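4.2 The worktable and what counts as tidy

The Gokomberg inventory runs to 3,000 entries, and the one that caused the most trouble was "table." Participants at both sites used the word for the furniture, for whatever was on the furniture, and, in one memorable diary sheet, for a general state of mind. We had planned to treat the table as background. The diaries had other plans.

We collected 768 diary sheets in July, each filled in at the end of a work period by whoever was last in the room. The form asked for three things: what had been put away, what had been left out, and why. The third box was usually blank. When it was filled in, the most common entry was "in use," which our participants applied to tools, to mugs, and to a roll of tape that appears in the sheets from the first day to the last without ever being cut.

Two coders read all of the sheets. They agreed easily on "put away" and hardly at all on "left out," because an object pushed to the back of a table can be either, depending on how charitable the coder is feeling. After some discussion we added the category "parked" for items which had a proper place, were not in it, and were near enough to it that the writer clearly felt the matter was settled. Drawers were coded as put away regardless of whether they could be closed.

The two rooms differ in what they have to put things on. At Toom the tables are narrow and get cleared often, mainly for lack of any alternative. At Gosier the working surface is wood (a stretch of it is visible in Figure 3a), and the sheets from that room mention it more than any object kept there. People wrote about rings, scratches, and the correct cloth. They did not agree on the correct cloth. Figures 3a and 3b come from a single occasion at Gosier and are given in no particular order.
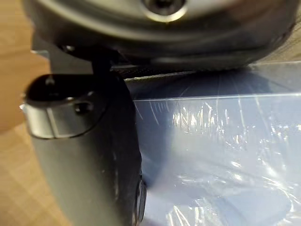

Figure 3a

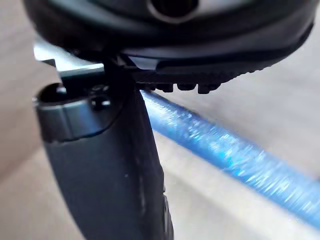
Eglė Dzene

Close range matters to the argument. Asked from the doorway, participants at Gosier tended to call the room tidy. Asked while standing at the table, the same people began listing exceptions, and several started clearing up in the middle of the interview, which was good for the room and bad for the transcript. We no longer interview at the table.

The diary form has the same weakness in slower motion. Someone who has to write down what was left out may decide it is less work to put it away, so our sheets probably describe a room somewhat better kept than the one that existed before we arrived with a stack of paper. The stack of paper was itself coded as parked.

A further difficulty is ownership. The Sakimau guidelines, which both sites had adopted, ask that each item be returned by "its user." This works for a pair of scissors. It works poorly for things that several people touch and none of them would claim, and for these the sheets fall into the passive voice: the box was moved, the cable was coiled, the lid was not found. We kept the passive entries as written and coded the user as unknown. Section 4.3 takes up the lids.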